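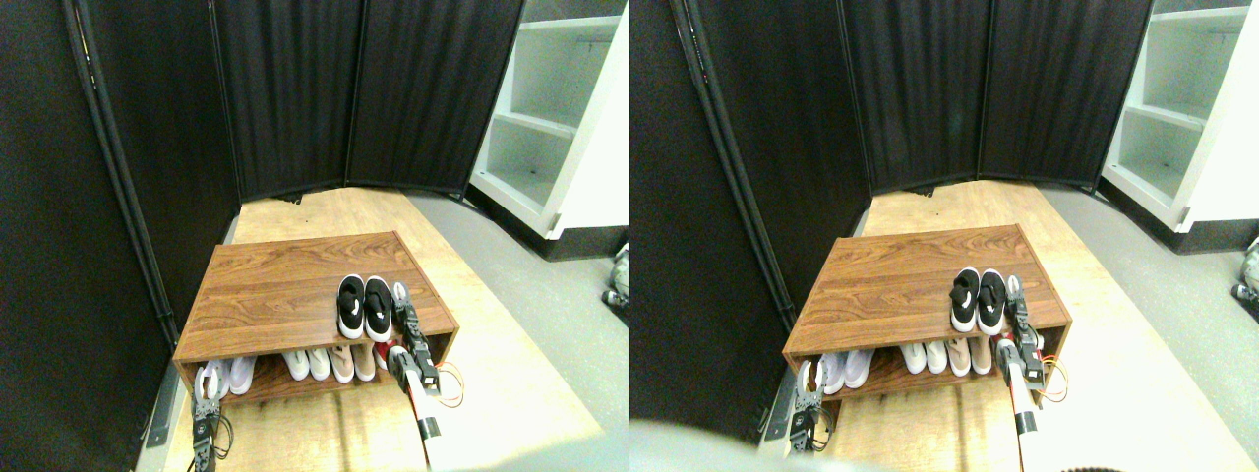

*Page last changed in April: corrected the number of runs in the second half.*

Gualtiero Messina had promised Lureck an answer before they closed the office for the evening, and at ten minutes past four he still did not have one. He had two controllers, one pair of arms, and a sheet of paper with two columns. Over the left column he had written Ullow. Over the right column he had written Carbone, and under it, smaller, "Osvaldo".

The Ullow controller had come in a box with foam. Carbone was a program that Osvaldo Marino had been writing for three winters, on a computer whose fan made the sound of a kettle. Lureck paid for both and wanted to pay for one.

"Go again?" said Osvaldo. He was sitting with his back to the screens and his coat already on his knees.

"Run 21," said Gualtiero. "Ullow."

The task was simple to say. A hand must go to a shoe in the lower part of the rack, close on the heel, and bring it out without touching the shoe beside it. Then the shoe goes back and everything starts from the beginning. Each controller got 50 runs, and the shoes had to be the same, and the light had to be the same. Gualtiero had even asked that they both keep their voices the same, and Osvaldo had laughed at him for this, but he had done it.

The left hand went in. Under Ullow it moved like a waiter in an expensive restaurant. It stopped before the white shoe, it opened, it closed, it came back with the shoe, and the fingers did not tremble. Gualtiero made a cross in the column.

"Beautiful," said Osvaldo, and he meant it, and this was the difficult part.

They had worked together for a long time at Grokton, before Grokton sold its robot department. In those years the grippers had two flat fingers and could hold a cup if the cup wanted to be held. Osvaldo had been the one who said that a hand with many joints needed a different kind of patience. He said the program should feel for the object a little, as you feel for the switch in a dark room. The managers had written this sentence down and then never used it.

"Now yours," said Gualtiero.

He moved the cable, waited for the lamp, and pressed the key. Carbone was slower. Gualtiero had measured it in the morning: 178 milliseconds between the camera and the first finger, where Ullow was so quick that he had measured it twice to be sure. The hand went in, touched the shoe, went back by a hair, touched again. It looked like somebody who has forgotten his glasses. Then it took the shoe by the heel and brought it out.

"Cross," said Osvaldo.

"I saw it."

"I am only helping."

They went on. The light in the high window became yellow and then it became nothing, and Gualtiero switched on the lamps that he had put there for this purpose. Ullow missed one shoe and Carbone missed three. At run 34 Osvaldo went out to telephone his daughter and came back with two coffees, and he put them far from the rack without being told. 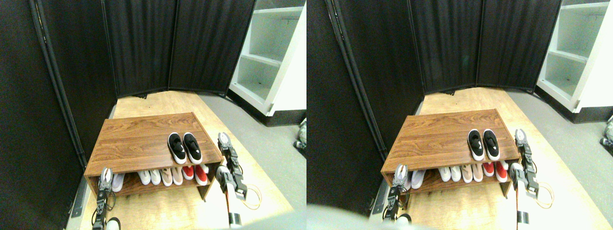

Gualtiero's own difficulty was the right arm. Everything he had tested until then was done with the left hand on the white shoes, and he knew this was not a fair examination, because a white shoe against the dark inside of the rack is a present to any camera. At the other end it was less friendly. There stood the red-and-white pair, the last in the row, and the arm had to work close beside the end of the rack, with the black sneakers on the top not far from its fingers. If the fingers came up too early, they would push a sneaker. If they came up too late, they would pull at the wood. He had left these runs for the end of the day in the way that one leaves a letter from the bank.

"Ullow first," said Osvaldo. "It is the guest."

The right arm started. It was quick and it was sure, and it closed its fingers on the side of the rack with the same elegance with which it had closed them on a shoe. The motors began to complain. Gualtiero reached for the stop, but the controller had already stopped by itself and written a polite message on the display.

"It thought the wood was a shoe," said Gualtiero.

"The wood is brown and the end of it is thin. I would also think this, if I was only looking."

They repeated it, and Ullow found the shoe at the second try, and at the third it found the wood again. Gualtiero wrote it all down. His handwriting became small.

Then he changed the cable. Carbone came to the end of the rack, touched the wood, and waited. It touched again a little lower. Osvaldo had got up from his chair and was holding the coat against his chest with both arms. The fingers went around the edge, slowly, and found the red shoe, and stayed there for so long that Gualtiero looked at the display to see if the program was still alive. Then the shoe came out. The two black sneakers had not moved.

"How long was it?" asked Osvaldo.

"Very long."

"Write how long."

Gualtiero wrote it. In the same time Ullow would have emptied the shelf, or it would have broken the rack, and there was no column on the paper for this.

At seven he telephoned Lureck. The woman there asked him which one, and he said that it depended on the end of the rack. She was silent, and he heard that she was eating something. Then she said they had 300 of these to equip, and they could not have two controllers in each of them.

"I understand," said Gualtiero. "Give me until tomorrow. I would like to let one look and the other touch."

"Is this possible?"

He turned around. Osvaldo had put his coat on the floor and was kneeling in front of the rack, with his own hand inside the lower part and his eyes closed, going from shoe to shoe.

"I will ask my colleague," said Gualtiero – and he held the telephone out into the room, to the length of its cord.

Osvaldo did not open his eyes.

"Tell her the tan ones have come untied," he said. "And tell her eight o'clock."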